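Why Does a Car Have Gears?

If you have ridden a bike with gears, you already know part of the answer. In an easy gear, your legs spin fast but the bike moves slowly. That's good for hills. In a hard gear, your legs move slowly and the bike goes fast. That's good for flat roads. A car does the same thing with its engine.

What is a gear?

A gear is a wheel with teeth around the edge. When two gears touch, their teeth fit together, so turning one makes the other turn too.

Suppose a small gear has 12 teeth and the big gear next to it has 60. The small gear has to go all the way around five times to turn the big one once. The big gear turns slowly, but it turns with much more force. Engineers call this turning force torque (say "tork").

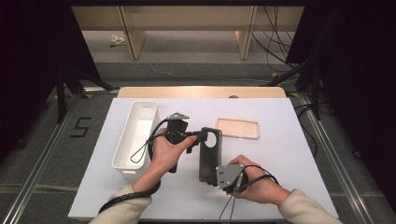 Starting off

A parked car is heavy, and it takes a lot of force to get it rolling. First gear gives the wheels plenty of force but not much speed. If a driver stayed in first gear on the highway, the engine would have to spin far too fast. It would be very loud and use a lot of gas.

Speeding up

Once the car is moving, it needs less force to keep going. The car changes to second gear, then third, and so on. With each change the engine can slow down a little while the wheels keep turning quickly. At 60 miles an hour, most cars are in one of their highest gears.

The box that holds the gears is called the transmission. In a car with a manual transmission, the driver changes gears with a stick and a pedal called the clutch. The clutch separates the engine from the gears for a moment so they can be changed smoothly.
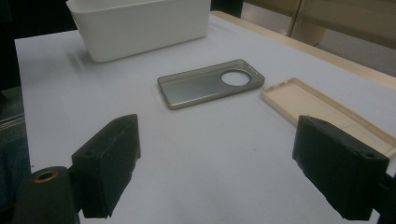 In an automatic, the car picks the gear for itself. You can sometimes hear it happen. Listen to the engine as the car pulls away from a stop sign. The sound gets higher, drops, and then gets higher again. Each drop is a gear change.

What about backing up?

The engine always spins the same way, even when the car goes backward. To back up, most transmissions put one extra gear in the middle of the others. Two gears that touch turn in opposite directions, so adding one more makes the last gear turn the other way.

Do electric cars have gears?

Yes, but most have only one speed. An electric motor can push hard from a standstill and can also spin very fast, so it doesn't need to change gears. To back up, the motor just spins the other way.

Words to know

Clutch: the part that connects the engine to the gears and disconnects it
Torque: turning force
Transmission: the set of gears between the engine and the wheels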